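Home | Projects | Minutes | Contact
Last updated: 02/04/2024
02/04/2024 - by the Sandora software group

Minutes, planning and perception

1. Last minutes agreed, with one correction: the Flameck planner was "run", and "tested" should be struck out.

2. Garment folding. The Clonano release segments sleeves well on plain shirts. On hooded jackets it finished 8 folds out of 20, and the meeting did not accept that as progress. Sleeve lifts still come straight from the hand-held gripper demonstrations - the planner adds very little of its own.

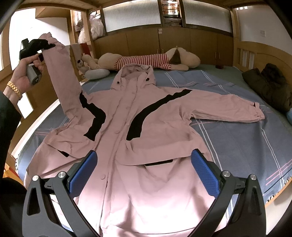 The Nagano office replied that the score is unfair, as the failures all fell in the cuff regrasp and a fix is due in June. The meeting noted that a June fix was also promised for the hem detector, and asked for logs before any more slides.

3. Tooling. Replay drops frames after 69 seconds. Cause unknown. The claim that it is "only the viewer" was not minuted as fact.

Actions: rerun the jacket set with 2 planner seeds; send raw logs to all.

Previous | Next | Back to top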